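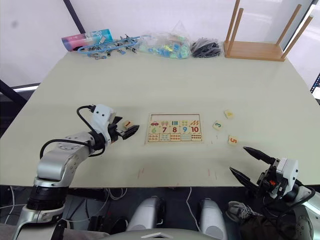 Number puzzle time! The 1 is on its way, and 3, probably 4, and 5 are waiting on the right.

I love these old-style wooden boards. Little pictures on top to count, big bright numerals in the middle, then rows of dots underneath — so you meet six as a numeral AND as dots.

The carroty orange shapes are my favorite, though the red car up in the corner is a close second.

Gus Mbeki asked if it's too easy once you know your numbers. Try it from 10 backward, Gus! Or flip the pieces face down and pick blind — so much more fun.

Next up, a 16-piece one. Can't wait!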